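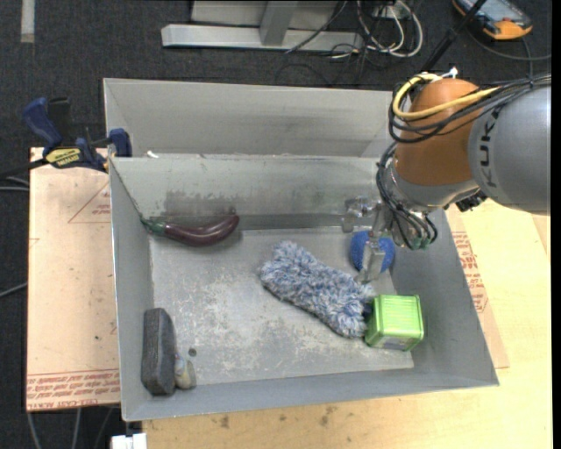 KUKA arm over the gray metal bins.

Tornness Street Festival – progress report, June 2025

What a spring we've had! The parade route is agreed from Sisten Square down to the harbor, and 40 groups have signed up to march, with 2 brass bands coming over from Collet. Ticket sales for the lantern supper stand at 443, and we've printed 2000 programs with your grant.

Costume workshops are full and very noisy – we love it. Still open: road closure papers for Tunel Lane, and a second stage for the dancers. We expect both to be settled in July.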